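**Holtell, September 11, 2022.** The downstairs bathroom at Dama House has been tidied. Guests who have stayed there before may wish to sit down.

Dama, the 15-room guest house on the hill road out of Holtell, has long been known for two things: its breakfasts, and the amount of toothpaste left behind by people who have eaten them. Under the old arrangement a forgotten tube stayed by the basin until its owner wrote to ask for it. In the nine years Ozan Yalçınkaya has run the place, 2 owners have written. One of them wanted a hat.

So last week Yalçınkaya emptied the drawers, the shelf on the landing and the biscuit tin behind reception, and laid everything out on the dining table. The final tally was 109 tubes, of which three could fairly be called full.

"I was hoping for fewer," he said. "My wife was hoping for a lot fewer." 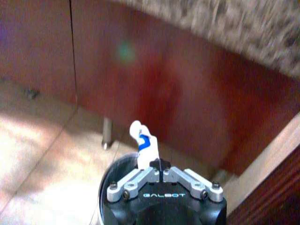 The new rule is short enough to fit on a postcard, and has been put on one. Anything a guest leaves by the basin is stood up at the back if there is plainly some left in it, and goes in the bin if there is not. Judging the second case is where the arguments start. A small white thing, tube or folded tag, with a blue band round its middle and a crumpled look about the top could be a day from the end or a fortnight, depending on how you were brought up. Yalçınkaya was brought up to roll from the bottom and regards anyone who squeezes from the middle as a guest he must be polite to.

Standing the tubes up was the suggestion of a retired chemist, Mrs Ng, who lives opposite and was asked for her opinion once, in January. She holds that a tube lying on its side is a tube that will be leaned on by an elbow. The house has adopted this view in full, along with her opinions on flannels, bath mats and the proper distance between a soap bottle and a tap.

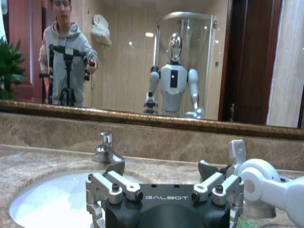
She was less successful over the mirror. Her advice was to swap it for something smaller and plainer, on the grounds that people who can see that much of themselves before breakfast come down late. Yalçınkaya is fond of it and says the kitchen could do with the extra few minutes. It stays, and so does its cleaning rota, which has been moved from Mondays to whenever somebody complains.

The vanity survived as well, though it was a near thing. A fitter from Meltik, the bathroom showroom by the station, came to measure up in the spring and quoted for a straight white unit with drawers.

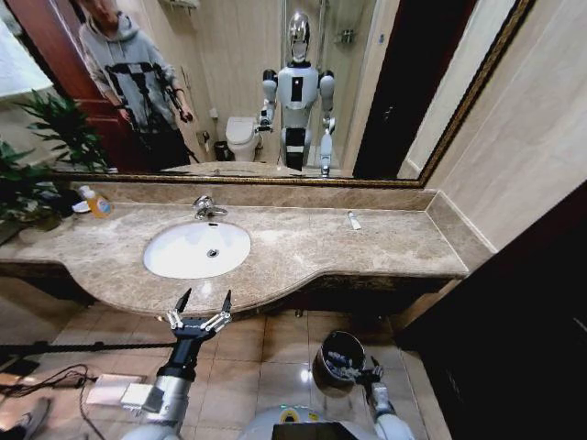 Yalçınkaya read the quotation twice and put it in the biscuit tin, which then had to be emptied all over again. He likes marble, and he likes having enough of it to put a washbag down. He is especially attached to the way the front of the counter swells out at the basin, which lets a tall man get his face over the water without soaking his shirt. The plant at the left-hand end, its long leaves hanging over the counter, has also been reprieved. There was talk of moving it to the porch, but the porch is cold and the plant has never given any trouble.

Reaction among the guests has been mixed. A couple on a walking holiday said they had noticed no difference. A gentleman on the first floor asked whether the tubes at the back were for general use, and was told, after a pause, that they were not. He has been seen buying his own.

Of the original 109, the three full ones have been kept in reserve and the other 106 have gone. The hat was posted back at the house's expense.
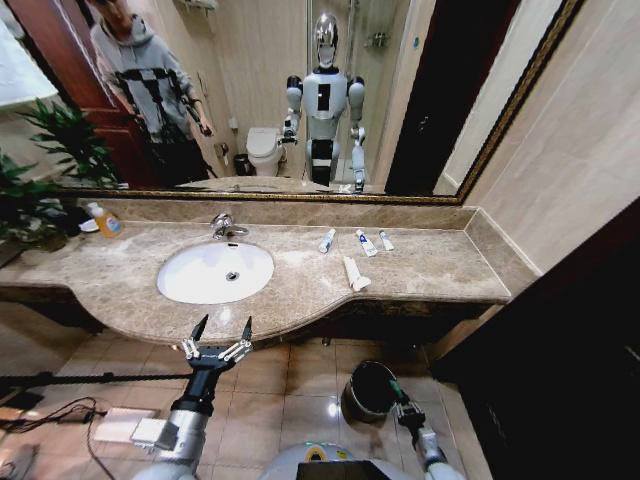

## Also in Holtell

The footbridge behind the cricket ground is shut again while the handrail is painted. Walkers should use the lane, and walkers who have already touched the handrail should use white spirit.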